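The Open Afternoon

Habibur Pathirana got to the Omorico house at 5, when most of the visitors had already left. He had read the notice in November and nearly thrown it out. Come and see how we teach Gaven to fold.

Gaven was the robot, and it was back at the shop in Vasiswood. What they had upstairs was a bedroom and people working over the clothes with grippers in their hands.

"Every move gets recorded," said Bevan, the guide. "Gaven learns from the recordings."

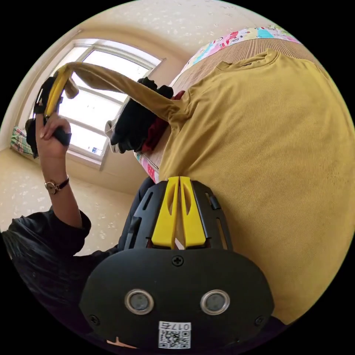
Habibur had folded shirts for a hotel laundry most of his life. He kept his own hands in his pockets.

"How many times do they do it?"

"We have 234 good ones for long sleeves. We want 1,000."

"And then it can fold?"

"Then it can fold that kind of top - on a good day."

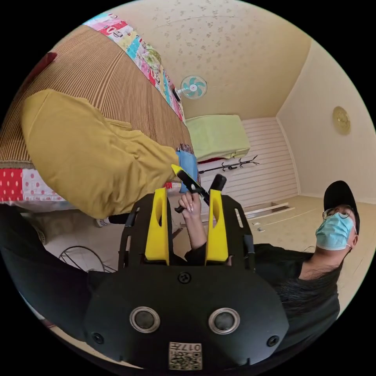 He asked if he could try. Bevan found him a spare gripper and showed him how the fingers closed. It was heavier than it looked. He took a sleeve by the cuff, laid it across the back, and smoothed it with his wrist.

"You can't use your wrist," Bevan said. "Gaven doesn't have one like that."

Habibur shook the sleeve out and picked up the cuff again.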